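**Storing fruit through the winter: notes from the October meeting**

The autumn talk at Flellstead was given by Jozef Van Damme, who managed the cold rooms at Nevwood until his retirement. Members who missed it have asked for the main points in writing. What follows is taken from his handout, with additions from the discussion afterwards.

A picked fruit continues to respire. It takes in oxygen, uses up its sugars and acids, and gives off carbon dioxide, water vapour and heat. Storage slows this down and does nothing else. A fruit that goes into store bruised, overripe or wet will come out worse, and it will usually take its neighbours with it.

Fruits fall into two groups. Apples, pears, peaches, plums and mangoes go on ripening after they are picked, and during ripening they give off ethylene in quantity. Grapes, cherries, citrus and strawberries do not ripen further once cut. They may soften or lose colour, but they get no sweeter, so there is no point in picking them early.
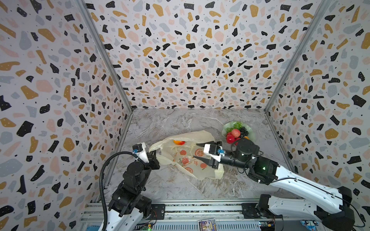

Packaging was the subject of most of the questions. Water loss is the chief reason stored fruit shrivels, and a plastic bag is the cheapest way of reducing it, but a sealed bag also holds in ethylene and condensation. The thin translucent kind printed with orange slices and leaves, with a single red and yellow fruit near its open mouth, is perfectly serviceable so long as the top is left undone. For apples in quantity Van Damme prefers a plain polythene bag with a pencil-sized hole for each pound of fruit. The bag should be folded over and never tied. Paper wraps hold back less moisture but stop rot passing by contact, and for long keepers he still uses them.

Temperature matters more than packaging. Most late apples keep best at 2 degrees, and few members have anything that cold apart from a refrigerator. An unheated outbuilding on the north side of a house is the usual substitute. At 18 degrees the same apples will be mealy within a few weeks. Swings in temperature do nearly as much harm as warmth, as each rise and fall brings condensation onto the skins. A cheap maximum and minimum thermometer, read weekly, will show whether a shed is suitable before any fruit is put into it.

Peaches are an exception. Held unripe in the middle range of refrigerator temperatures they turn dry and woolly and never recover. They should be ripened at room temperature and chilled only when ready to eat, and then briefly.

Frans Geerts asked whether different fruits could share a shelf. The answer was no for storage and yes for the table. Apples give off enough ethylene to hurry pears and to turn carrots bitter in the same shed. Grapes are not much troubled by it in themselves, but their stems brown and the berries begin to drop. A mixed plate set out for a day or two comes to no harm.
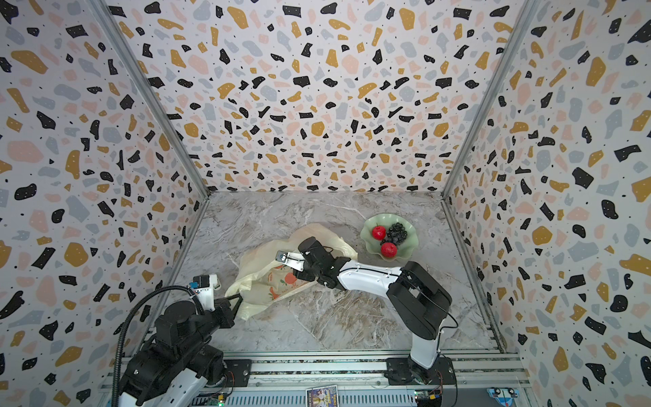
Grapes should not be washed until they are wanted. The bloom on the skin is a natural wax and slows water loss, and moisture trapped in the middle of a bunch is where grey mould begins. Bunches keep longest when cut with a length of cane attached and the cane stood in a bottle of water in a cool, dark room. This was the method in the old fruit house at Nevwood, put up in 1758, where the racks held 300 bottles. Two of the original racks survive, although the shelves have been replaced in softwood.

On inspection, the advice was to look through everything fortnightly until the new year and weekly from then on. Fruit should be lifted, turned and put back without rubbing. Any with a soft spot comes out at once. Early varieties go nearest the door, late ones at the back, with the picking date on each tray.

Trays should be scrubbed and dried in full sun before the season. Visser trays fit the Senda racking sold at the Flellstead store - the older slatted boxes do not, being slightly too deep. Van Damme will lend his spare boxes to anyone who wants to try them first.

Copies of the handout are on the table by the library cupboard.

December 14, 2025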